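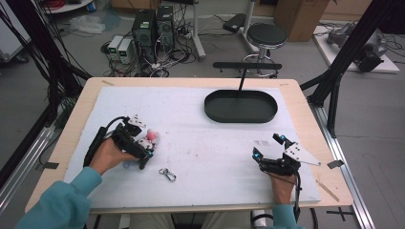

The Burkier redoubt: what the survey says about the wall

Most short accounts of the Burkier redoubt give it a single building date and a single purpose, which was to close the mouth of the Brasent to raiders coming in from the open coast. The purpose is sound enough. The building date does not survive a look at the masonry.

The work stands on a low coral shelf on the south bank, downstream of Macapagal. It is a four-sided enclosure with a demi-bastion at the seaward corner and a gate in the landward face. The seaward face is coral block laid in lime mortar, fairly even in its courses up to the level of the gun platform. Above that the blocks are smaller, the joints are wider and river cobble has been used as packing. The landward face is cobble throughout. A wall put up in one season by one gang does not usually look like this.

Teodoro Bañez noted the change in his typescript on the river forts and put it down to earthquake repair. Edgardo Umali, writing later, thought the upper courses were a heightening done when the platform was altered for heavier guns. Both read the same joint and neither had measured drawings to work from.

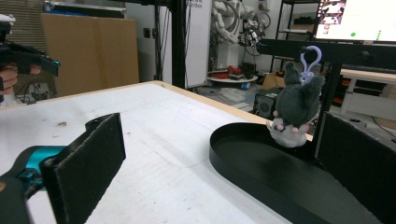 Liesl Eberhard
July 21, 2022
Filed under: Forts and batteries

The drawings now exist. Andix carried out the survey of the standing walls in January and the plan set was lodged with the parish office in Macapagal, where I was able to go through it with Efren Evangelista. The record consists of 2,637 measured points, with sections cut through each face and a separate sheet for the gate.

The sections help Umali more than Bañez. If the upper courses were repair, I would expect the join to wander up and down along the face, following whatever had fallen. It runs level for the full length of the seaward side and turns the corner of the demi-bastion at the same height. The wall also steps in at that point, leaving a narrow ledge on the inner side. The ledge would carry the ends of joists, and the sockets at the north end are in the right place for them.

The embrasures are less helpful. Two are original to the lower work, with splayed cheeks in cut coral. The other three have been widened and then partly blocked, and the blocking hides the sills. Without the sills it is hard to say what carriage was used, and so hard to say how heavy the later guns were. Umali's figure for their weight comes from a stores list that names the river and does not name the work. There was a second battery upstream, so I would leave that figure out until someone finds a better source.

The gate is a separate problem. Its jambs are brick, and no brick appears anywhere else on the site. Jhun Ambrosio has suggested that it was cut when the enclosure was used as a customs store, after the garrison had gone. The sheet shows the brickwork butted against the cobble and not bonded into it, which fits. It leaves open where the first entrance was. There is a straight joint in the west face, over two metres tall, that deserves clearing of roots and a proper look – it may be a blocked doorway, or only the end of a day's building.

I have asked the parish office for a copy of the west elevation and will add the dimensions here when I have it.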